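Ribbed glass under the spout – how far down should it sit?

3 min read

Trudier

We put a coffee machine on the round white table in May, the kind with a square steel tray and a slotted grate under the spout. I love it, but I can't decide about the glass! If it stands on the grate I get little brown dots all over the steel (which shows everything), and if it's held up closer to the spout it's neater, but then you can't let go of it. We use clear ribbed glasses, no handles. 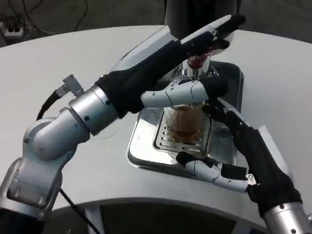
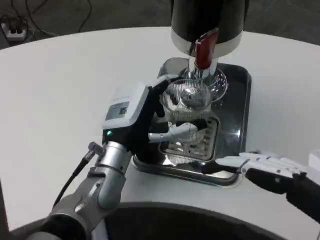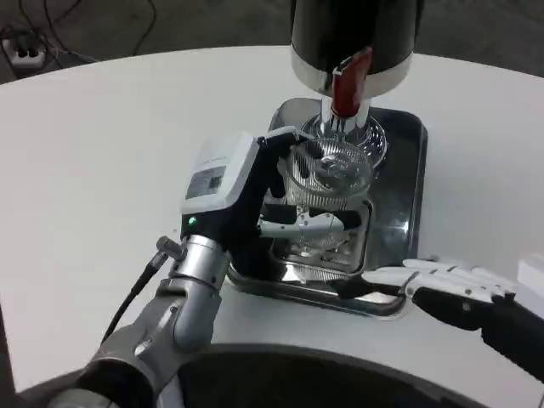

I've been through 5 different glasses so far and I keep coming back to these, so please don't tell me to buy mugs. Is there a trick to it? And does anybody have a good way of getting coffee spots off shiny steel without leaving streaks?

Nastis443

Stand it on the grate and stop worrying – that's what the tray is for. For the streaks, warm water with one drop of dish soap, wipe, then dry it right away with a soft cloth. I do mine every Wednesday and whenever people are coming over. Go along the slots, never across them, or you'll leave lint in every single one.

Drestham9

Mug.

Saab_700

I'd try a taller glass before anything else. Mine comes up nearly to the spout and the splashing pretty much stopped. Check that it still slides out without tipping, though!

Related
Cleaning a slotted drip grate
Cloudy glasses after the dishwasher
Coffee rings on a white table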